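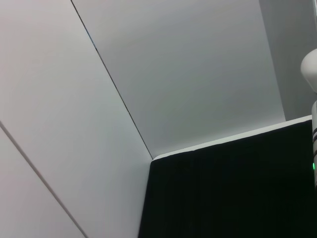
White panels and a dark seam, Thursday.

August 13, 2026

Finished the Nolora reread last night, well past the hour I'd promised myself, and I'm still buzzing. All 108 issues! I started it in the spring thinking I'd do the first two books and then wander off, as I normally do, and instead I've been carrying the collected editions round in my bag like schoolbooks and reading them on the bus with my knees up.

What I'd forgotten is how funny it is early on. I remembered Nolora as the sad one, the one with the lighthouse and the drowned town, and yes, all that comes, but the first dozen issues are practically a farce. There's a whole chapter about a stolen goat. The goat gets a splash page! And then in issue 20 the colours change, just like that, from those warm biscuity browns to a cold green, and it stays green for so long that when a single orange window turns up I gasped out loud and a man across the aisle looked at me.

I must write down the lettering before it goes out of my head. The ghosts speak in balloons with no outline, so the words sit straight on the art, and by the last book the living characters have started losing their outlines too, a bit at a time. The tails go first. I never noticed when I was reading it monthly. You'd have to be very sharp to spot it with four weeks between issues, and I am not very sharp. So of course this morning I had to pull out book three again to find where it begins (it's the ferry scene, second page, bottom tier) and then I was late and had toast in my hand going down the stairs. 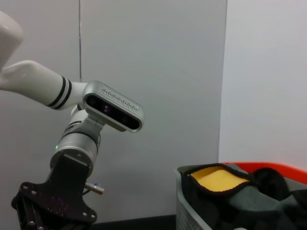
The middle does sag. I'll admit that here where it can't be used against me. The Cuesta crossover was a mess when it came out and it's a mess now, five issues of people in capes shouting on a bridge, and you can feel the writer wanting to get back to the island. But even in there you get the silent issue, the one with the dog walking home through the snow, and I'd sit through any number of bridge fights for that. I've read it twice this week already. The snow is just the paper left bare, with the paw prints put in, and it feels freezing.

Lunch at the shop. They had a long box of Trerska back issues out on the counter, not even sorted yet, and I went through it standing up with my coat still on. Trerska is a completely different animal, all space freight and union disputes and enormous machinery, and I came to it far too late, so I have gaps everywhere. I had 100 on my list of wants and hoped for one or two. Came away with 31, 32 and the annual, the annual being the one where they're stuck in the docking ring and everybody tells a story. The cover has a crease right down it. Couldn't care less. It smells wonderful.

Also put my name down for the new Dralton, out in September. I've tried so hard not to look at the preview pages and have now looked at every one of them. It's the same artist who drew the last stretch of Nolora, inking their own pencils this time, and the line is so much looser, almost scratchy round the faces. There's one panel of an old woman peeling an orange that I'd hang on the wall. I do worry about the story, as the first Dralton ended perfectly well and didn't seem to want a second, but I said the same about Nolora book five and I was as wrong as a person can be.

Plan for the weekend: clear the bottom shelf, which is two deep and bowing, and put Nolora in reading order with the annuals slotted in where they belong. That means the winter annual after book two, whatever the spine says. I'd like to lend the whole run to my sister. She says she doesn't read comics, but she said that about detective novels once and now she has a wall of them. Start her on the goat, I think.

Reading the Trerska annual now with a cup of tea. Four pages in and somebody has already gone on strike.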